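Posted in December by Yuk-lan Ho

4.2 Where the folding happens

I went into this study thinking I'd be writing about closets. I'd asked people at the Rolby apartments to sort their clean clothes the way they always do, wherever they always do it, and I had a whole page of closet questions ready (I never used most of them!). What I got was beds. One household after another headed straight for the bed, and the dresser tops and desks I'd been so curious about hardly came into it.

I think the bed wins on size, mostly. A shirt with long sleeves wants a lot of flat space, more than a desk will give you, and on a mattress you can let it sprawl while you find the collar. The trouble is that a mattress is soft, so the creases you smooth out on one side like to pop up on the other. My notes from the Urkard pilot are full of this, and I was still writing the same thing down 18 visits later. Figure 4 has maroon cloth on the bed in each view, with a button-up shirt lying spread out in the last one.

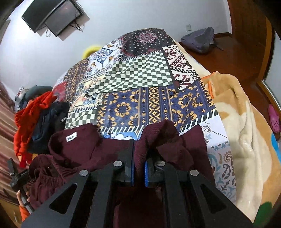
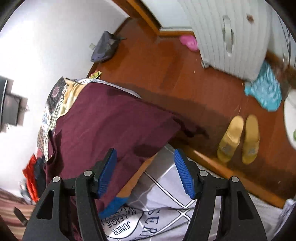
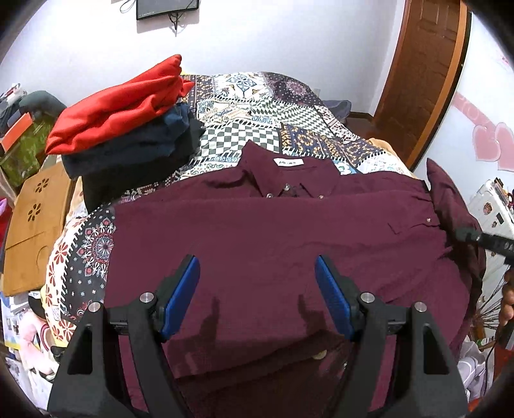
Figure 4. Maroon cloth on the bed.

Waltraud Rieger read an early draft and told me I was being unfair to the ironing board, that a shirt folded on a bed is only half folded, and that she'd do the collar on something hard first and carry it over after. I've gone back and forth on that. The collar really is the fussy part, and people slowed down there more than at the sleeves or the buttons. But carrying a half-finished shirt through an apartment undoes a good bit of the work, so I've left the bed as my base case and put the hard-surface question into section 5.

Comments

Abubakar: Did anybody fold on the floor? We always did at my house.

Waltraud Rieger: Still on the side of the ironing board.

Cleltomus: Would love to see the closet questions anyway.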